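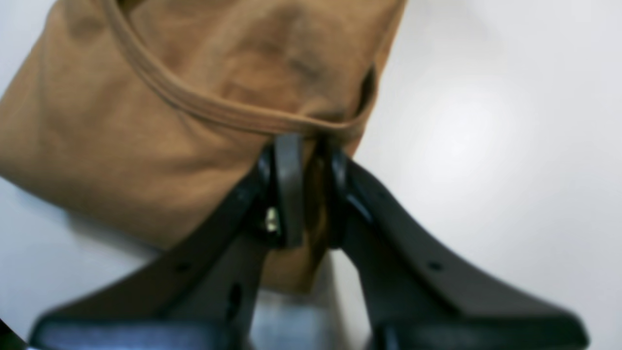

The Kinnear Clothing Exchange will open its fall season on Sunday, September 18, 2022, with new guidelines on how donated garments are checked, folded and stored before they are offered to the public. The guidelines were prepared over the summer by the Plindico Center, which operates the exchange, and apply to all clothing received at the Kinnear building and at the smaller Navness drop-off site. Under the new procedure, hems and edges are examined first. A finished band such as the one on this tan piece, with its two parallel seam lines, is to be followed along its full length and looked at on the inside as well as the outside. Garments with an open seam are set aside for mending and are no longer returned to the general racks.

The Plindico Center began reviewing its clothing procedures in March, after staff reported that too many items were reaching the racks with damage that should have been caught at intake. Torn linings and loose hems were the most common complaints. A number of visitors also noted that folded trousers were difficult to compare by size, as the stacks had been made up in several different ways depending on who was working that day.

The revised guidelines set one fold for trousers and one for knitwear. Trousers are to be held out at full length over the table, with one leg laid over the other, and shaken lightly before being lowered. The legs are then smoothed from the waist toward the cuffs and folded in thirds, with the size label facing up. Knitwear is folded flat with the sleeves turned in. It may not be placed on hangers, which the center says had stretched the shoulders of many donated sweaters last winter.

Bins have also been replaced. The new ones, supplied by Kistus, are shallow enough that the lowest layer can be reached without emptying the bin. The center purchased 80 of them for the two sites. Each carries a card stating the type of garment, the size range and the week in which it was filled.

Clothing in brown, tan and other neutral shades will be kept together on a separate shelf. These colors are requested often by residents looking for work clothes, and in the past they were spread among general stock where they were easily missed.

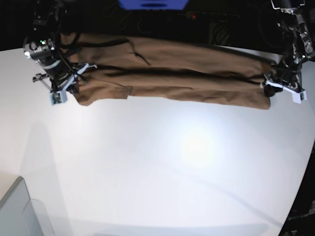

One longtime visitor to the exchange wrote to the center that the single fold for trousers was welcome but that thirds would not suit heavier fabrics, which tend to spring open and push the rest of the stack out of line. The visitor suggested that heavy work trousers be folded once at the knee and given a shelf of their own. The center replied that it would try this arrangement at Navness through the end of the season and would decide afterward whether to adopt it at Kinnear.

Prices at the exchange remain unchanged. Most garments are offered without charge, while winter coats carry a fee of 5 dollars that goes toward cleaning. Residents who bring in a coat in good condition may take another without paying the fee. Household linens will again be accepted, provided that they are clean and dry — pillows and comforters are still excluded for lack of storage space.

Attendance at the exchange has grown since the spring. The final open day before the summer break drew 135 visitors, the highest number recorded for a single day at the Kinnear building. To ease crowding near the entrance, the mending shelf has been moved to the rear of the room and the fitting area now has its own doorway.

Donors are asked to empty all pockets, close zippers and fasten buttons before bringing clothing in. Items do not need to be ironed or folded in advance. Shoes should be tied together in pairs. Clothing that needs minor repair is accepted if the damage is marked with a safety pin or a strip of tape, so that it can be sent directly to mending.

Printed copies of the folding guide are available at the front desk at both sites. The guide will be revised after the winter season, and written comments on the new procedures may be left at either desk until then. Donations left outside the buildings after closing cannot be accepted.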